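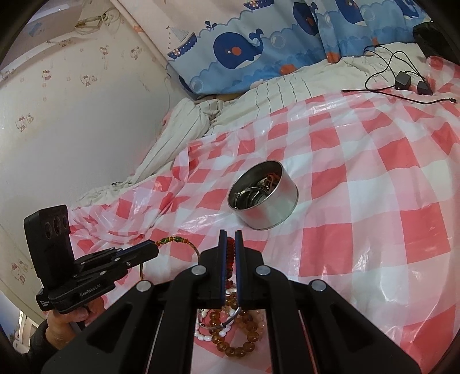 Minutes of the October meeting, Primida Bead and Cord Circle

The meeting was opened at 19:00 by Flurina Kofler, who also wrote these minutes. The minutes of the previous meeting were accepted with one correction: the cord was ordered from Brular, and not from Gisler.

1. Bracelets for the sale table
The members discussed how to sort the bracelets. It was agreed that cord bracelets and bead bracelets will be kept in separate trays, because the knots catch on the beads. The dark red braided cord and the golden-brown one with the green beads both go in the cord tray. The large amber-brown beads and the glossy white ones stay together. For the thin silver bangle there was no agreement — some members want it with the bead bracelets, others want a small dish for metal pieces. To be decided at the next meeting.

2. Knots
One member reported that sliding knots on older pieces have become stiff. Each knot should be opened and closed one time before the piece gets a price tag. Pieces which do not close well go back to the repair box.

3. Materials
We have 80 paper tags left. The supplier Sesar offers a box of 150, and the meeting approved to buy one box. Waxed cord will be ordered again from Brular, up to 70 meters, brown and red only. The request for elastic thread was postponed.

4. Storage
The trays should be closed with the lid after every evening. The key for the cupboard hangs now behind the door, no longer in the drawer.

5. Other matters
The lamp at the second table is weak and will be replaced. Members are asked to bring their own scissors.

The next meeting will start at the same hour.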